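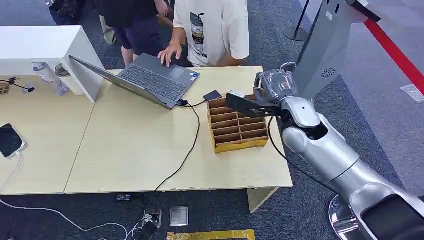
Teaching by demonstration: frequently asked questions

These are the questions we get most from people who have signed up for a teaching session or who are thinking about running one on their own site. Last updated 8/31/18. If your question is about billing or shipping, use the contact form on the main Lumudwood site.

What does "teaching by demonstration" mean?

A person moves the robot through a task, and the system records what the arm did and what its cameras saw while it was doing it. Do that enough times and the recordings can be used to train a controller that tries the task by itself. You do not write code for the motion.

What is the difference between hand guiding and remote control?

In hand guiding, you hold the arm near the wrist and push it where you want it to go. The motors give way and carry the arm's weight. In remote control, you stand or sit away from the robot and move a pair of handles, and the arm follows. Both produce the same kind of file.

Which one should I use?

For sorting and placing small items, we suggest remote control. With hand guiding, your own hands and sleeves end up in the camera view, and the controller may learn to expect them. Hand guiding is fine for slow, wide motions such as opening a door or wiping a surface. It is also quicker to learn. Most people can hand guide on their first try, and most people are clumsy with the handles for the first hour.

Do I need any experience with robots?

No. You should be comfortable using a laptop and you should be able to stand for a while. People who have done packing or assembly work often do well early on — they already know how to approach an item.

What tasks are used in the first session?

The standard first task is the compartment task. The robot picks up a small packaged item and places it into one cell of a cardboard organizer. We use it because it needs a clean grasp, a careful approach over the dividers and a release at the right height. 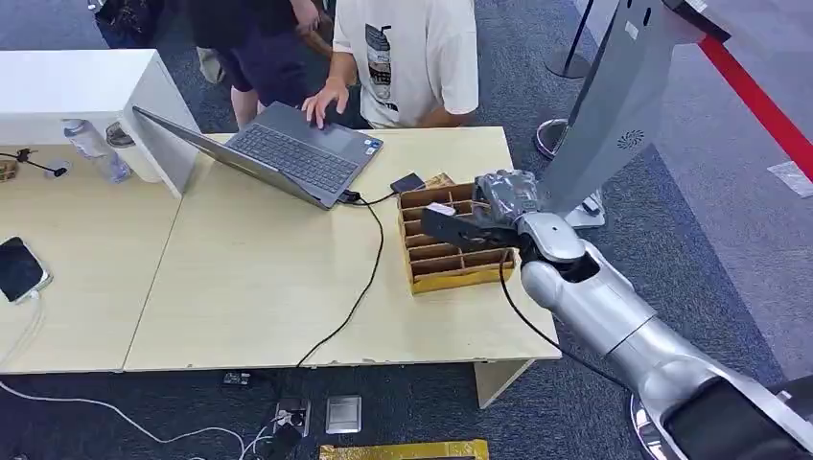

Compartment task: a small white and pink item held over the organizer.

How many demonstrations does a task need?

For the compartment task, we ask for 300 good ones before the first training run. If the results are weak, we go up to 600. A task with only one kind of item and one target position needs far fewer. A task where the item changes every time needs more, and there is no fixed number we can promise.

Do bad attempts count?

No, but please do not delete them. Mark the attempt as failed in the Altix recorder and go on to the next one. In our October pilot, one team finished with 297 good attempts and thought they were done. They had to come back and set everything up again for the last three. Check the counter before you pack up.

What counts as a failed attempt?

Mark it as failed if any of these happened:

The item was dropped outside the organizer.
The item ended up in a different cell from the one on the task card.
The gripper bent a divider or pushed the organizer out of place.
Someone touched the item or the organizer during the recording.
You stopped for more than 12 seconds to think.

A small correction is fine. If you come in too low, back up and try again in the same recording. The controller needs to see how a person recovers from a poor approach.

Who needs to be there during a session?

At least two people. One operates the arm. The other is at the laptop, starts and stops each recording and marks the result. The person at the laptop also watches the arm and calls a stop if something looks wrong. Switch roles when the operator gets tired, usually after around an hour.

Can other people be in the room?

Yes. Keep visitors outside the arm's reach and ask them not to lean on the table. People in the background of a recording do not spoil it. Anyone who may show up in a recording has to be told beforehand and has to agree to it. There is a one-page form for this in the session pack.

How should the table be set up?

Put the organizer where the gripper can get to every cell without the arm being fully stretched. Keep the laptop far enough away that the elbow and wrist will not sweep over it. Route cables away from the side the arm works on, and check the floor as well. A cable that hangs from the arm itself should have some slack but should not be able to catch on the table edge.

Small personal things on the table are allowed if they are out of the work area. We would still move drinks to another table.

Does the background have to be the same every time?

No, and it is better if it changes a little. If all your recordings have exactly the same table layout, the controller may fail when something is moved. Shift the organizer by a hand's width now and then, and write it in the notes field.

The items have shiny or dark wrapping. Is that a problem?

It can be. Crinkled plastic catches the light and looks different from every angle, and dark wrapping can be hard to tell apart from dark gripper fingers. Include these items from the start and mix them with lighter ones. Do not leave all the hard ones for the end of the day.

How fast should I move?

At a steady pace, somewhat slower than you would by hand. Very slow recordings train a very slow controller. Jerky ones tend to produce a controller that overshoots.

The arm lags behind my handles. What should I do?

Close everything else on the laptop first. Then check that the power supply is plugged in, as some laptops slow down on battery. If it still lags, restart the Bogdan bridge from the tray menu and wait for the green status line. Recordings made with visible lag should be marked as failed.

What happens if the arm hits something?

It stops by itself above a set force. Let go of the handles, press the stop button, clear the obstacle and run the homing routine before you start again. Note the time in the log even if nothing was damaged.

Where do the recordings go?

They are saved on the laptop and copied to the Itwood server at the end of the session. The copy can take longer than the session did — leave the laptop open and plugged in until it finishes.

Can I take the data with me?

Sites that record their own tasks keep a full copy. Recordings of the standard compartment task are shared between all sites in the program.

Who do I contact with other questions?

Write to Alby Cartwright, who runs the session schedule. Put the name of your site and the task number in the subject line.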